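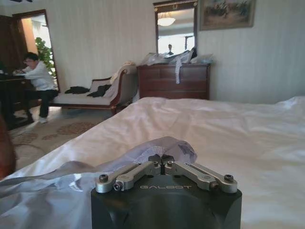
## Wrist cam vs. head cam on thin fabric, is anyone really getting value from the wrist?

**flatpack_femur** · original post

I've been reading the Cloltitell release notes all week and I don't buy it. They say that adding a wrist view "solves" soft goods. My problem is with the word solves. At the wrist you get fingertips, linkages and whatever piece of cloth is right there behind them. Great for the last inch. But pale lavender-white cloth against a white sheet is low contrast from any distance, and up close it's a lot of folds with no garment around them. A collar and a hem look the same to me at that range, and I know what a shirt is.

Setup for the comparison: parallel two-finger grippers on both arms, one camera at each wrist, one at the head, Pereyra controller running the arms. Task is garment and hanger on a bed. Same policy trained with and without the wrist streams.

We have 3,706 grasp attempts in the log. I pulled the ones tagged "thin, light colored" and got 181. On those I can't find a difference between the two versions that I'd put my name on. On towels and thick stuff the wrist version is better, fine, but everything is better on towels.

So: has anyone got numbers on thin cloth? Numbers, please. I've seen the demo reels.

---

**knurlbert**

181 out of that pile is small, and you've split it across two versions. You couldn't see a modest improvement in there if it was real. "I can't find a difference" and "there is no difference" are different claims, and your title leans on the second one.

Also what resolution are you feeding in? If you're squashing the wrist stream down to the same size as the head stream, you threw away the one thing it's good at.

---

**flatpack_femur**

Fair on the sample. The title is a question, though.

Wrist goes in at the same size as head, yes. That's what the Cloltitell docs tell you to do. If their headline result needs a different setting, they could have written it down.

---

**solder_and_sorrow**

We went through this on Mistden last February and I came out on the other side from you. The wrist view was worth keeping for one job: knowing whether there's cloth between the pads before you close. From the head, the gripper body covers the exact spot you care about. No amount of resolution gets around that.

Picking *where* to grab, I agree, the head does nearly all of it.

---

**flatpack_femur**

That's closer to what I'd believe. Compare the two views. From the head I can see the hanger and its hook, the hem, the dark part where the fabric folds over itself, and which arm has hold of what. The left has the hanger, the right has the cloth up near the collar, and the hanger arm runs across the top of the garment. 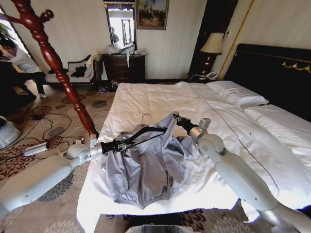 You can plan from that. Hanger angle relative to the collar is the whole problem, and it takes both arms to describe it. Each wrist camera only knows its own end. I'd sooner spend the bandwidth on a second head camera from another angle.

The other thing that bugs me is that the wrist view always has the linkage in it. It sits in the same place in every image while the background moves all over. My suspicion is that part of the "improvement" people report is the network reading finger opening off the picture, and the Pereyra already gives me that as a number for free.

---

**knurlbert**

Easy to test. Black out everything except the fingers in the wrist stream and retrain. If the score holds up, you're right and I'll say so.

---

**tarp_wizard**

Second head camera won't save you when both arms reach in. You'll have two pictures of forearms.

Has anybody tried the Drorkden pads, the ones with the pressure strip? If the question is "is there cloth between the fingers," a pressure reading seems like a more direct way to ask.

---

**solder_and_sorrow**

Tried them. They read fine on denim. On a light jacket the signal was down in the noise until the pads were nearly shut, and by then you've already committed. Maybe a newer batch is better. I wouldn't buy a set to find out.

---

**flatpack_femur**

Same here. We ran the Drorkden pads on nine garments and they gave a usable reading before closing on the heavy ones only. Sent them back.

@knurlbert I'll do the masking run. Three versions: full wrist, fingers only, no wrist. Also going to crop the wrist stream instead of shrinking it, to shut down the resolution argument. Eight hours each on our machine, so give me some time.

---

**knurlbert**

Fix the seed and start the garment in the same heap as near as you can. Last time somebody posted a comparison here, one version got all the neat piles.

---

**tarp_wizard**

Still want to see the forearms.

---

**flatpack_femur**

You'll get the forearms. First run is queued, fingers-only version. I'll post the raw counts even if they make me look dumb.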